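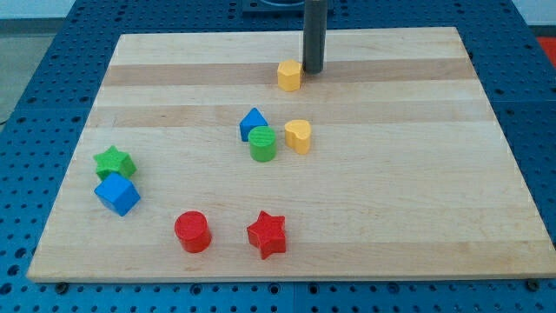
So it's May, the club has four weeks left before the end-of-year open night, and I have finally sat down to write up the pushing project. I've been promising this post since the fall and a few of you have been very patient. Grab a coffee, it's a long one!

For anyone new, I help run the after-school robotics club in Storow. We've got students from grade nine up to grade twelve, one good-sized classroom, and a cupboard that won't close. Most years we do the usual competition route, with the wheels and the sensors and the late nights over a practice field made of foam mats. I love that stuff and we'll probably go back to it. But last September a few of the older kids came to me and said they wanted to work on an arm, and they wanted it to understand instructions. Not fancy ones. Things like "push the blue cube over to the green star."

I said sure, how hard can it be.

Well! It's hard. It's also the most fun I've had with this club in the seven years I've been doing it.

The basic idea

The arm has no gripper. It has a plain rod that points straight down, and everything it does to the world it does by nudging. I had a couple of parents ask me when we were going to put the hand on, and I get it, picking things up looks more impressive. The kids picked pushing on purpose. With a gripper you spend months on fingers. With a rod you get to the interesting part right away, which is deciding where to touch something and in what direction, and then noticing that it went somewhere else.

And it does go somewhere else. Try it at your kitchen table with a pencil and a block. Push a cylinder slightly off centre and it slides away to the side. Push a cube near a corner and it spins. Push a star and, well, it depends entirely on whether you've hit a point or the notch between two points. The stars became the villains of our year. There's a green one and a red one and I've heard both of them called names I won't repeat on a family-friendly blog.

We settled on eight blocks in four colours, two of each: red, blue, green and yellow. The shapes repeat across colours in some cases, so there's a red cylinder and a green cylinder, and the two stars I mentioned. That was the students' decision and I thought it was a smart one. If every colour had one block you could get away with only listening for the colour. If every shape was different you could get away with only listening for the shape. With a mixed set you have to say "the red star" and mean both words. Then there's the blue cube, a blue triangle, a yellow octagon and a yellow heart. The heart is everybody's favourite and it's a terrible thing to push.

The board

I want to spend a minute on the board because I'm proud of it. We started out pushing straight on the table, which is one of those blue ones with a grid of holes all over it. Great for bolting things down. Awful for sliding little blocks around! The edges catch, the block tips, and then you've got a triangle with one corner sitting in a hole and a very confused arm.

One of our grade elevens, who is also in the woodshop class, went home and came back the next week with a glued-up panel made out of strips. It's mostly a pale wood with a few darker bands running across, offcuts from a counter his uncle was making. He sanded it for what must have been days. It's beautiful, way nicer than anything else in the room, and we fastened it down to the table and haven't moved it since.

The bands gave us a bit of grief at first, because the early version of the colour finder kept deciding that the tan stripes were a very long yellow block. There was some talk of painting the whole thing white. I'm happy to report that cooler heads won out. The kids tightened up the yellow range and added a rule about maximum size, and the board got to keep its stripes.

How an afternoon goes

We meet from 3:30 to 5:30. The first ten minutes is snacks, no exceptions. Then we split up into three stations.

At the first one, somebody drives the arm by hand with a little controller while somebody else calls out instructions. The caller isn't allowed to point. They have to say what they want in words, and the driver has to do it, and the whole thing is recorded so we can use it later. It sounds dull and it's a riot. You learn very quickly that people don't talk the way you'd expect. I figured we'd get a lot of "move the red cylinder to the left." What we got was "scooch the red one up a bit," "bring the heart in with its friends," and "put the cube beside the star, no, the other side, no, YOUR other side."

At the second station they go through the recordings and tidy them up. Did the push match the words? Was it abandoned halfway? Did the caller say "triangle" and mean "octagon"? (It happens way more than you'd think, mostly after five o'clock.) This is the quiet table. A couple of our students who found the noise of the competition years a bit much have really come into their own here, and it's been lovely to watch.

The third station is training and testing, and that's where the crowd ends up, because that's where the arm moves without anybody touching the controller.

The number on the whiteboard

We keep a running tally of the good recordings on the whiteboard. The goal for the year was 2000. I'd picked it because it was round and far away, and I fully expected us to come up short and have a nice talk about ambitious goals. We passed it before the end of April. The total as of this week is 2242 and I have been told, firmly, that nobody is allowed to erase it.

I asked the students which instruction they thought was the hardest, and there was a real argument. One camp says anything that involves separating blocks. If you've got the triangle, the green cylinder and the heart all bunched together in the middle, how do you get just one of them out with a single rod and without dragging the others along? There's a nice trick where you come in from the open side and work around the outside of the bunch in tiny taps. A grade ten figured that out by hand, recorded herself doing it over and over, and a few weeks later the arm did a clumsy version of it by itself. I may have yelled.

The other camp says the hardest ones are the vague ones. "Tidy up the left side." "Make some room." What does done look like? Two drivers will give you two answers. I'm in this camp, for what it's worth. I don't think we'll solve it by June, and I don't think I'd want to.

A visit from Augustina

In the winter we had Augustina Gyamfi come in for an afternoon. She was in this club herself back in 2015, when it was six kids and a box of secondhand motors, and she now works on warehouse machinery at Kushnir. She was so good with them. She sat down at the driver's station, got the red star wedged against the red cylinder inside of a minute, and laughed about it, and I think that did more for the nervous ones than any speech could have.

She also gave us the best piece of practical advice we've had all year, and I'm passing it on in case you're trying something like this: start each recording from a messy layout. We'd been setting the blocks out neatly in rows every time, and of course the arm got quite good at neat rows and fell to pieces when it met anything else. Now whoever's closest just scatters them by hand before each run. Some end up in clumps, some end up off on their own, sometimes half the board is bare. The arm's much better for it.

Things I'd do differently

I'd write down the vocabulary from day one. We lost a few weeks to half the group saying "hexagon" for the octagon.

I'd put a limit on how low the rod can go before letting anyone near the controller. It wants to hover just clear of the wood. There's a scratch on the underside of my pride and a small matching one on the board.

I'd book the room for longer. 5:30 comes fast, and the last run of the day is always the good one.

What's next

Open night first. The plan is to let families give the instructions, which terrifies me, because little brothers and sisters are going to ask for things we've never recorded. One of the kids has already made a sign that says PLEASE ASK FOR SHAPES.

After that we've been invited up to Flendden to show the project to the club there. They've been building their own table with a different set of blocks, and the students are dying to know whether our arm can handle them. My guess is no, and that we'll come home with a long list. There's also been talk of entering the Viltivby showcase next year, in the open category. I've asked for the forms.

If you teach or help out with a club and you've been wondering about doing something like this, please send me a note. I'm happy to share our instruction list, the misspellings and all. And if anyone knows how to get a heart to go in a straight line, we'd love to hear from you.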